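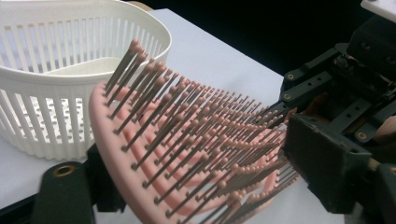 Pink brush held at the neck, white divided basket behind. Hand-held gripper, white table.

12/10/20, Palcombe bench, brush and basket set

Settled in for a good long stretch of collecting today, and I'm writing this up while the kettle's on so I don't forget the little things like I did in March. The task is the one we agreed on for the Flivik tidy-up set: pick up the hair brush, carry it to the basket, put it in one of the two compartments, let go, back away. Simple enough to say! Doing it over and over with your arm at the same height is another matter, and my shoulder would like a word with whoever set the table legs.

The target for this object is 333 demonstrations, and the whole household set is meant to come to 2,000 before it goes over to Nasution for training. I've been working in blocks of 30 with a stretch between, and I'd recommend the same to anyone picking this up after me. Towards the end of a longer block I start rushing the approach, and you can see it in the trajectories afterwards, all bunched up and samey.

A few things about the brush. I've been favouring the neck as the grasp point, where the head narrows down, and it gives the fingers something decent to close on. The trouble is that the pins come right up to the finger face on that side, so if you come in a touch too far towards the head you end up squeezing bristles and the brush sits crooked. I've kept some of those in, labelled as poor grasps, on the theory that the model ought to meet them sooner or later. If you'd prefer them out, they're all tagged and easy to filter.

The other thing is that a paddle brush is a big flat object once it's up close to the lens, and held at an angle it covers a fair bit of the basket. In the picture the pins are already over part of the front wall. I've been trying to vary the tilt from one go to the next, so that some episodes have a clear view of the rim and others don't. Please do the same, and please don't always tilt it the way that feels comfy, which in my case is every time I stop thinking about it.

Basket notes: I'm treating the divider as the line between left and right, and the label goes by whichever compartment most of the brush head lands in. If it comes to rest across the divider I mark it "straddle" and carry on. White basket on a white table is not the easiest thing to look at, and I did wonder about putting a coloured mat down, but the Ovitum notes ask for the plain surface on this one so plain it stays. We could do a second pass with a mat later if there's time.

Still to do: move the basket over to the right-hand side for the next few blocks, try some pickups from the handle end, and re-run calibration 2 before starting again. Spare batteries are in the top drawer, on charge.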